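Speaker notes: The stop that didn't stop. Fault review of the Grevesby palletizing cell
Leonilde Falcão, controls and safety, Pliketti 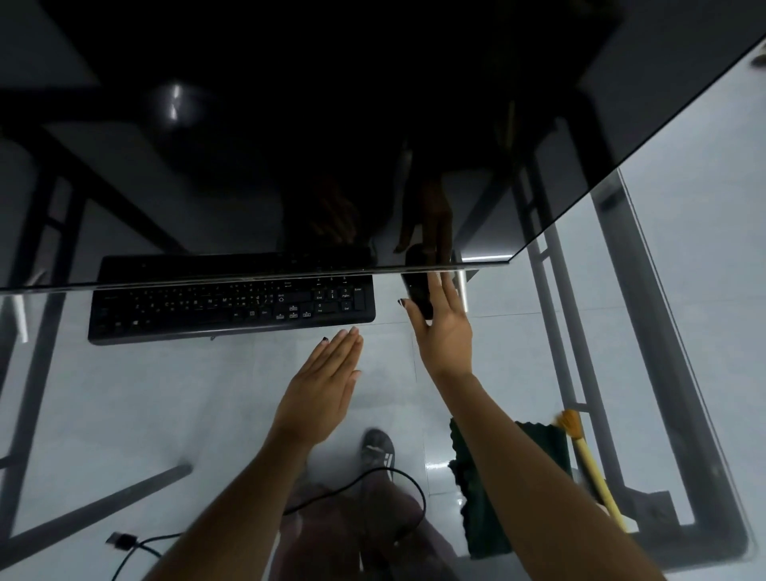
Slide 1. Scope

Twenty minutes, questions at the end. The talk covers one fault on one cell. I will not cover the wider line upgrade. If people ask about it, take it offline.

Define terms early. "Protective stop" is the stop triggered by the gate or the light curtain. "Software stop" is the button on the operator screen. The two are mixed up in the original incident report, and that confusion is part of the story.

Slide 2. The cell

One four-axis arm, Coelho controller, vacuum gripper, infeed conveyor from the left, two pallet positions. Gate on the aisle side with an interlock switch. Light curtain across the pallet exit. Operator station outside the fence, ordinary desktop computer running Grulel for recipes, job start and the software stop.

The cell had run 3,150 hours at the time of the fault. No recorded safety events before it.

Slide 3. What happened

Monday, second shift. The operator saw a carton hanging from one corner of the gripper and pressed the software stop. The button on screen changed to gray, which on this system means the command was accepted. The arm carried on. It finished the move, placed the carton badly, returned to the infeed and picked the next one.

The operator pressed the button again, got the same result, and opened the gate. The interlock tripped the protective stop and the arm halted as designed. No injury. One damaged carton, one bent suction cup bracket.

Pause here. Someone always asks why the red emergency stop was not used. The nearest one was on the far side of the station, past the gate. Slide 8 comes back to this.

Slide 4. First theory, wrong

We suspected a dropped network connection. Maintenance replaced the cable and the switch port and signed the cell back to production. The fault came back the following week. Say plainly that I approved that sign-off.

Slide 5. The log

Normal time from button press to controller acknowledgment: 50 ms. Time in the fault case: no acknowledgment at all. Grulel logged the command as sent. Coelho has no record of receiving it.

Point to the gap between the two traces. The clocks on the two machines differed by 2 seconds, so the traces had to be shifted by hand before they lined up. Mention this to anyone planning a similar review. Check the clocks first.

Slide 6. Cause

Commands from the operator station go into a queue that holds 500 entries. Status requests share the same queue. After a recipe edit, the screen left its old status requests running and started new ones. Enough edits in one shift and the queue filled. New entries were then discarded without an error, stop commands included. The screen turned the button gray on "sent" and never waited for "received."

Two separate defects. Fixing either one alone would have left the other in place.

Slide 7. Reproducing it

Done on the bench with the arm disconnected and a test controller in its place. Edit and save a recipe repeatedly, then press stop. Failed on the first afternoon. After the patch we repeated the sequence and could not fill the queue.

Slide 8. Changes made

Stop commands have their own channel. The button stays yellow until the controller answers, and an alarm sounds if no answer arrives. The button label now reads "Pause job," so that it is not taken for a safety device. A hardwired emergency stop is mounted within reach of the operator station. Operator training was revised to match.

Slide 9. Still open

Other sites running the same Grulel version have been notified, but not all have confirmed the patch. Clock sync is on the December list. The risk assessment still describes the old button label in section four.

If time is short, skip slide 7 and go straight to questions from here. Backup slides: queue diagram, wiring for the new stop circuit, revised training sheet.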